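Right, big brick sort update, as promised to everyone who put up with my moaning in February. One colour per bin, big chunky bricks only, small ones stay in the Bronport box until I've got the strength.

2 min read
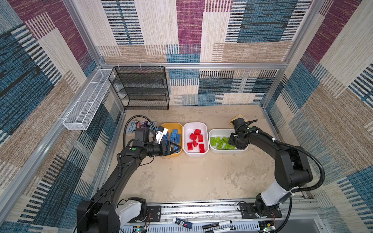
I gave myself 25 minutes and a cup of tea. The lot came from the Jistisico swap table, all jumbled up in one sack, and I'd been stepping round it ever since – never again!

14 comments · 3 shares

Colours first, shapes later. I tried it the other way round with the Olodow set and gave up after 11 minutes, so learn from me. Tip the mix out where there's decent light and go for whichever colour shouts loudest. 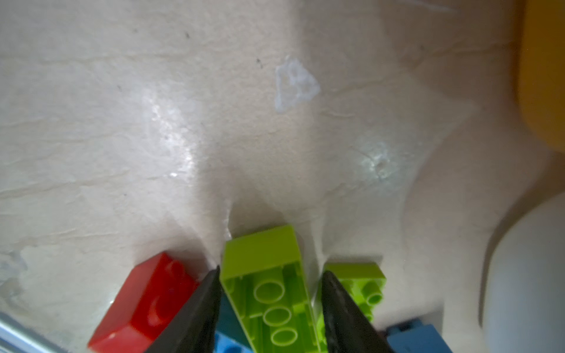
My rule is one colour at a time, no wandering off to build a tower (I always want to build a tower). Lime green is my favourite to hunt for, you can spot it even when it's landed upside down with the tubes showing. Red and blue are easy enough too – I just find them less cheerful.
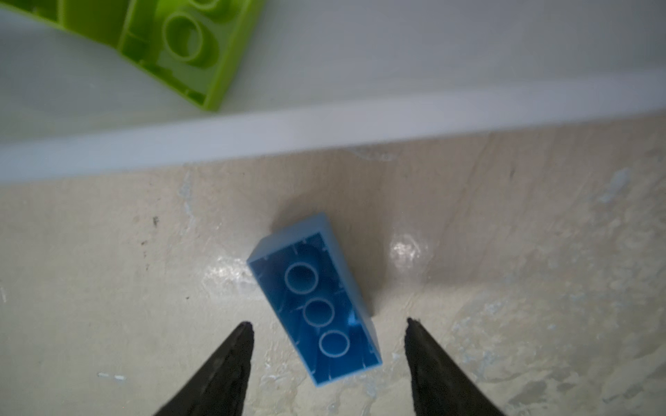
Do you wash them before they go in the bins?

Warm soapy water and an old toothbrush, then tubes down on a towel overnight. Mine get done in batches of 12 or I lose the will.

Next up, the Pan train track. Send biscuits.

31 likes · 6 shares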